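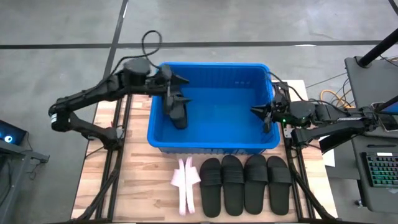
Last changed: 2022-08-25

Two Arms, Four Sandals and a Blue Basket

The sales sheet for the Distura gripper promises a grasp success rate I have learned not to repeat in print. Every vendor has a number like that. Ask what was being grasped and the answer is usually a cube.

Kaisu Riihimäki doesn't own any cubes. Her test bench at Millent has black slide sandals on it, lined up in front of a blue plastic basket, with a black arm on each side. The job is to put the sandals in the basket. A child could do it, and a child would not need the afternoon it took me to watch two sets of fingers being compared.

The contenders were the Distura, with long pointed fingers, and a blunter pair from a small firm called Pitkänen. Both are parallel grippers, which means two jaws that open and close and not much more. Riihimäki ran each set through 100 attempts, same arms, same controller, same slides.

"A sandal is a nasty object," she told me. "The strap gives, the sole is flat on the table, and if you go in a few millimeters low you push it away."

I saw that happen plenty of times. The pointed fingers slipped under a strap nicely when the angle was right. When it was wrong they nudged the sandal sideways, and the next attempt began from a worse place. Pitkänen's fingers had trouble getting under anything, but once they had hold of a sole they kept it. Final score: Distura dropped or missed 27, Pitkänen missed more and dropped fewer. Which is better depends on whether you would sooner start over or pick something up off the floor.

Then there is the basket. Its ribbed sides and rolled rim leave two arms very little room to work at once, and most of the ugly moments I saw were at the rim. No spec sheet I was shown mentions rims.

Kalevi Lindqvist, who wrote the control software, blames the camera for half of the misses. He may be right. He also said in February that a new controller from Flunden would fix the hesitation before each grasp, and the hesitation was still there when I visited. He now wants 500 more runs before he will commit to anything. I have heard worse answers.

Price matters too. A set of Distura fingers cost Millent 951 euros, and the tips are the part that wears. Riihimäki has already ordered spares. She has not decided which gripper stays on the bench, and she would like to try both again with sneakers, laces tied.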